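## Second-hand crockery, and how I came to own far too much of it

I promised Chelsea Heywood I'd write something for the May newsletter about buying used plates, mostly so she'd stop asking, and then I found I had more to say than fits on the page. So she's trimmed it. Any rude bits about the Dramby car park have gone.

It started when I moved to Hiritham with two mugs and a soup spoon. I'd left everything else behind (long story, my sister has the good pans) and I didn't fancy paying full price for a dinner set I'd chip within the month. Eduardo Dizon from the allotments told me to try the Dramby sale, which opens at 7 in the morning and is picked clean by 9. I got there at half past eight and came home with a gravy boat. I don't make gravy. It holds pens now.

I've been back a good many times and I've got better at it! The first thing I'd say is take a tape measure. Plates look smaller on a trestle in a field than they do at home, and my kitchen cupboard is only 23 centimetres deep once you allow for the hinge. I had to keep four lovely big dinner plates on top of the fridge for a whole winter before I gave in and passed them on to Amber Whiteley, who has proper Victorian cupboards and was delighted.

The second thing is to run a fingertip right round the rim with your eyes shut. You'll feel a chip long before you see it. Then hold the plate flat on one hand and tap the edge with a knuckle. A sound one rings. A cracked one gives a sort of dull clack, and once you've heard that you won't mistake it again. Nigel Mapplebeck does this to every single plate on a stall and it drives the sellers mad, but he has never brought home a dud, so I've stopped teasing him.

Prices are all over the place. I paid £3 for a serving dish last spring and saw its twin in a Hinosora shop window for £49, with a little card calling it "heritage". It had a worse scratch than mine, too.

As for what to look for, I've gone right off complete sets. They cost more, they make you nervous, and the day you drop one the whole thing feels spoiled. I pick a colour and stick with it, and if the shades are a bit off from each other I don't mind — it looks friendlier, I think. Amber disagrees and has told me so over several lunches. She does whites only, and very smart they look, but you try telling one white from another under a gazebo in drizzle.

Blue is my weakness. Light blue especially, and I like it best on a strong plain cloth, where it shows up properly.

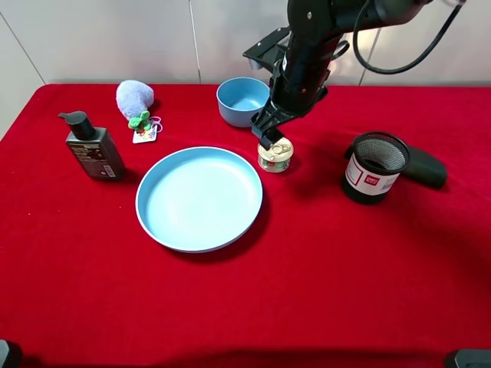 Can you put old glazed plates in the dishwasher? I'd wash them by hand, particularly anything with gilt or a painted pattern, because the heat and the tablets wear it away over time.

Tea stains are easier than people make out. A paste of bicarbonate of soda and water, left on for twenty minutes, shifts most of them. Grey knife marks need a bit more rubbing. If there's a brown line under the glaze itself then it's got into the crack and it's staying, so use that one under a plant pot. And if you can't tell how old a piece is, or the glaze is flaking or powdery, keep food off it altogether.

Innes Hepburn has 21 side plates going spare, all sorts of patterns, and would like them out of the hallway before the decorators come. Leave a note in the box by the library door if you want some. I'm not allowed any more.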